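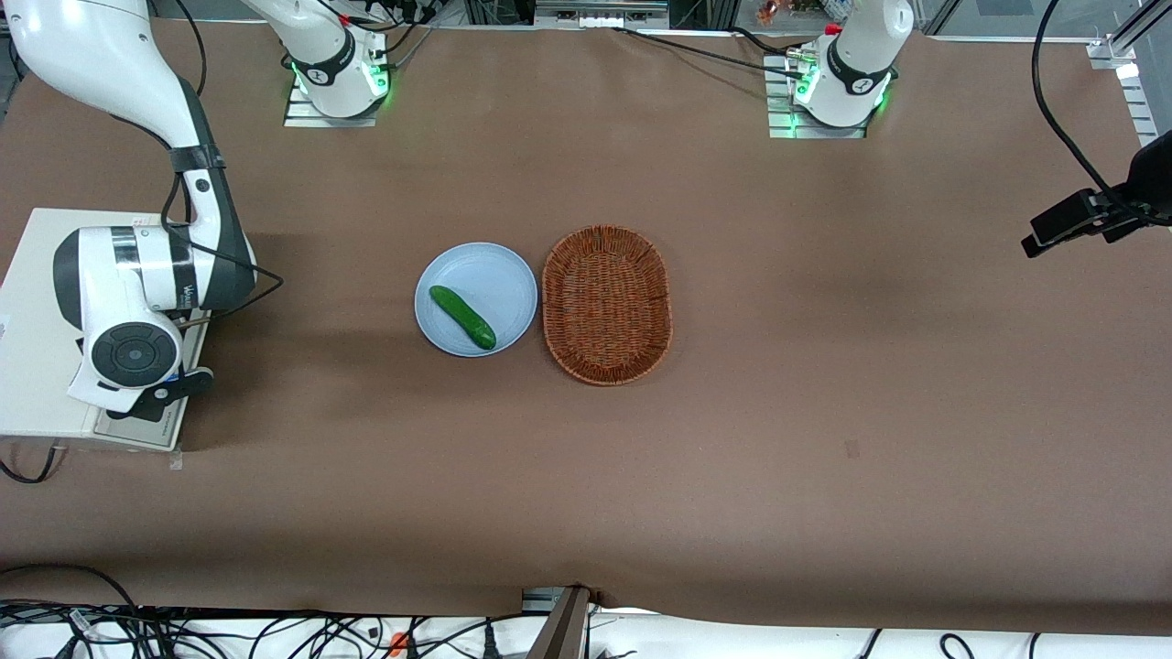
November, late afternoon, kettle just on

Pickle trials, batch three, and I am going to write this up before I go home because last time I left it overnight and could not for the life of me read my own handwriting. (Junhao, if you are looking for the batch two notes, they are in the back of the green folder, and yes, I know about the coffee.)

Started from the same brine as before: 1119 g water, 50 g salt, dill heads, two bay leaves, a good fistful of garlic. Edit thinks we should go lower on the salt and she may well be right, but I wanted one more run at this strength so we have a fair comparison with what Tuulikki made up at Plotuma. Her jars had a lovely snap to them and ours so far have been a little sad in the middle, if I'm being kind.

Changes this time:
Blossom ends trimmed off every cucumber, a thin slice only.
An hour in ice water before packing.
One oak leaf per jar, from Kedir's yard. Thank you Kedir!

Packed weight of cucumbers in jar A came to 895 g, which was a tight squeeze, and I had to take the glass weight out and put it back in twice before everything stayed under. Jar B is looser and I have marked the lid. Both are on the low shelf by the Nusow cabinet, with a tray underneath this time, and please leave them there even if they start to hiss at you.
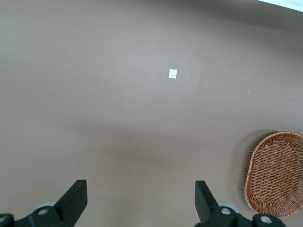 Work surface, matte brown, shadow across the middle.

Guangming tasted the leftover brine and said it was too sweet, which puzzled me no end as there is no sugar in it at all. Could be the dill? It is a different lot, from the Ellodach box, and it does smell softer than the last one. I'll keep a few heads back so we can try them side by side.

Jar 37 from the spring is still in the fridge, by the way, and still very good with rye bread. Help yourselves, but leave me the garlic.

To do: burp both jars in the morning, check that the cucumbers are still under the brine, ask Tuulikki how long she left hers before moving them somewhere cool, buy more bay.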